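# A Monday at the Vutora fan day

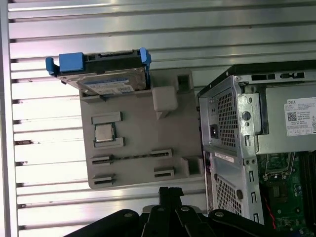 *The gray training board, with the hard drive in its blue caddy, next to an open Dell tower.*

The Vutora fan day runs once a year in November, and this time it was held in the old Wouters hall, a short tram ride from the station. Doors opened at 10:00. I got there at 9:15 and the line already went past the bakery on the corner. There were 736 tickets and all of them were gone within a day of going on sale.

For anyone who missed the show, Vutora is the hospital drama with the two sisters and the missing father. It ran for five seasons. Umut Toprak played Dr. Deniz in all of them and has stayed out of the papers since the finale, so most people in line had come for him.

A ticket cost 45 and covered the hall, the costume display and the afternoon talk. Photos with the cast were extra and had to be booked the week before. I hadn't booked.

The costumes were upstairs, in a long room with the blinds down. They had the green coat from the wedding episode, the sisters' school uniforms and the hospital scrubs from season one. The coat is a lot smaller than it looks on TV. The cards next to each outfit gave the episode number and the designer, but two of them were switched, and a woman ahead of me went to find someone to fix it. They were still switched when I left.

Lunch was sandwiches or soup from a counter run by Urna, the cafe next door. The soup sold out early. There are few places to sit, so a lot of people ate on the stairs.

The talk started at 2:00. The room seats 300, which meant that everyone else watched on a screen in the lobby. I got a seat near the back. Toprak came on in a plain navy sweater with his hair cut short, and the noise went on long enough that the host had to start her first question over.

He talked for most of an hour. He said he kept one thing from the set, the doctor's wristwatch, and that it has never worked. He was asked about the toothpaste ads he did for Plindent after the show ended, and said they paid for his kitchen. When someone asked about his divorce he said he would rather not, and the host moved on. On a reunion season he would only say he had read "some pages."

Signing was at 3:30 in the lobby. They gave out 300 wristbands for it at the door in the morning, one per person, and mine got me to the table just before 5:00. He signed my program, asked where I had come from and spelled my name right.

If you go next year, book the photo early and bring your own lunch. The coat check takes cash only. The last tram back was full, so I walked.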